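Reference > Household > Surfaces and Coverings > Contact paper

Contact paper is a thin decorative sheet with glue on one side and an opinion on the other. It is sold in rolls and used to cover shelves, drawers, countertops and, in rented homes, almost anything the landlord has forgotten to forbid. Most kinds are made of vinyl, though the word "paper" has hung on out of habit.

Use

The sheet is cut a little too large, or by beginners a little too small. A short strip of backing is peeled away, the exposed edge is pressed down, and the rest is smoothed out slowly with a flat tool such as a plastic card. Air trapped underneath forms bubbles. Small ones can be pricked with a pin. Large ones are usually covered with a toaster.

Manuals advise that two people do the job together, one to pull the backing and one to smooth. The Jolcombe Home Handbook, long the standard work, gives 15 minutes for an average counter. Its later printings dropped the figure after letters from readers, several of them married.

Patterns

Early rolls copied more costly materials, chiefly wood and marble, and did so with confidence. The wood grain repeated every few inches, so that a long shelf might show the same knot 7 times. Checks, fruit and small blue flowers followed, and for a time few kitchen drawers were without them. Modern printing allows much larger pictures, and the buyer may now prepare lunch on a subject of almost any kind.

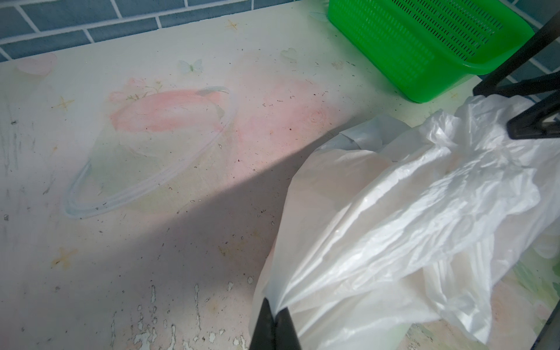 Countertop covering with a ringed planet, flowers and stars in pastel colors.

The collector Osvaldo Martinelli divides all designs into "those that hide crumbs and those that report them." His own holdings, kept in a spare bedroom, come to 46 rolls, most of them unopened. He has been quoted as saying that a pattern is at its best before anyone tries to line it up with a corner.

Removal

Makers have described their products as removable for as long as there have been products. Gentle heat from a hair dryer softens the glue, and the sheet can then be pulled back at a low angle. What remains is rubbed off with cooking oil or a mild solvent. Older rolls, among them the well-liked Flerkton line, are known for coming away in pieces the size of a postage stamp.

Heat while in use is another matter. Hot pans should be set on a trivet, and seams near a sink need pressing down from time to time.

See also: Shelf liner; Wallpaper; Security deposit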